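Dindum Winter Pass - skating and outdoor season ticket

One pass, one price, 7 venues. So says the leaflet. We sell the Dindum pass alongside several others, and we'd like buyers to know what they are getting before they pay 70 dollars for it.

The pass covers entry to the outdoor rink at Toson, the covered rink at El Sherbiny and five smaller sites. Entry means entry. Skate rental is extra at every site except Toson, and lockers are extra everywhere. "Unlimited" means one session a day, booked ahead.
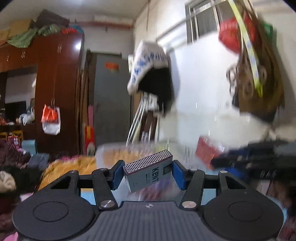 What you get

A plastic card with your name on it
One 37-minute beginner lesson, Toson only
Ten percent off hot drinks, if you remember to ask

The lesson length is odd and the maker, Prornari, couldn't tell us why. It also claims room for 3,000 skaters a day across all venues. We doubt it. Evening slots at El Sherbiny were gone well before the weekend when we tried to book, and the booking page doesn't show a waiting list.

Does it pay off?

For a family that skates twice a month, probably not. Single tickets are cheap in January, when the crowds thin out and two of the small sites drop their prices anyway. If you go every week and own your skates, the sums look better - but check the blackout dates first, as they cover most of the school break.

Refunds are given on unused cards only. Bad weather doesn't count. 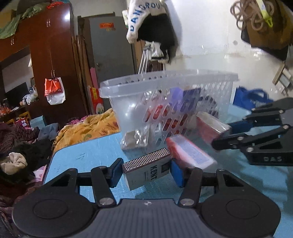
Maj-Britt Lindholm writes that she bought the pass last winter, used it nine times and would buy it again, though she never did manage to get an evening slot at El Sherbiny and thinks the lesson should be offered at more than one rink.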